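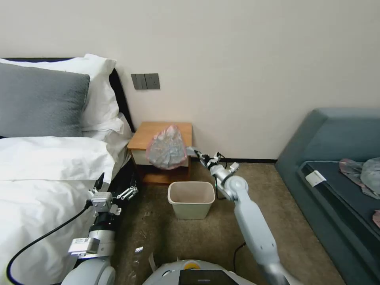

Two-armed unit working at the bedside, with a plastic bag at the right gripper and the wastebasket on the carpet.

Room Robots: Rules for Operators and House Staff

Questions and answers

Last updated January 13, 2021

These answers cover the two-armed robots used in guest rooms at Restberg and Mulport. They replace the sheet issued in July. If an answer here disagrees with the maker's manual, follow the manual and tell Róisín Mac Carthaigh.

Who may run a robot in a guest room?

Anyone signed off on the Starkow course and listed on the operator sheet at the housekeeping desk. Being signed off for the corridor carts does not count. Trainees may run a robot with a signed-off operator in the same room.

Can a robot work while the guest is in?

No. The guest must have left the room and the door sign must be out. If a guest comes back, press stop, wait until both arms are still, and then speak to them. Do not ask the guest to wait in the doorway while the robot finishes.

How close can I stand?

Stay outside the reach of both arms whenever the drive light is on. Full reach is 100 cm from the shoulder joint in any direction. People tend to watch the arm that is moving and forget the other one. The idle arm can start at any point in a task, so treat it as live.

Where do the cables go?

Gripper cables may lie across bedding, but they must not be tucked under a mattress or looped round a bed leg. Floor cables should run towards the wall. Check the floor yourself before you walk round the bed, as a thin black cable shows up well on beige carpet in daylight and much less well with the curtains drawn.

What may the robot throw away?

Only what is already in a wastebasket, plus empty bags and wrappers the operator has looked at first. Loose paper, cards and receipts stay where they are, even if they look like rubbish. The same goes for anything on a sofa or chair. Clothing is never moved by robot, crumpled or otherwise.

Why are plastic bags treated as a special item?

A thin bag does not always leave the fingers when the gripper opens. It can cling, and it can drift. Bring the gripper low over the wastebasket before release, keep the speed on the slow setting, and look at the fingers before the next move. If a bag is caught, stop the robot and remove it by hand with the drive light off.

Do I line the wastebasket before or after?

After, and by hand. The robot is not approved for fitting liners.

What about small bits on the carpet?

Leave them for the vacuum. The grippers are not to be used for picking scraps off the floor, as the fingertips wear on carpet and the arm has to reach very low beside the bed frame. Jayson Yap has asked for this to be looked at again, but the rule stands for now.

Can the robot use light switches or sockets?

No. Switches and sockets are marked as keep-out areas in the room map. If a room has them just above the nightstand, check that the keep-out area has been drawn before starting any task on the nightstand top. Room 151 at Mulport was missed the first time and has since been corrected.

How often are the grippers cleaned?

Between rooms, with the wipes supplied, and always between a waste task and a linen task. Wipe the fingers and the linkages behind them. Write the time on the room card. Precious Quiambao keeps the spare wipes at Restberg; at Mulport they are in the linen store.

What do I do if the robot damages something?

Stop, leave things as they are, and ring Reynaldo Galang on extension 191. Fill in the yellow form before the end of your shift. Damage includes marks on furniture and walls, and pulled threads in bedding.

Is a near miss reported too?

Yes, on the same form. Tick the second box and leave the cost line blank.

When is the robot itself inspected?

Every 2000 running hours by Catacutan, and at the start of each shift by the operator. The shift check covers the stop button, both grippers, the cable clips and the label stickers. A robot with a missing or unreadable label stays on its charger until Jonalyn Abella has replaced it.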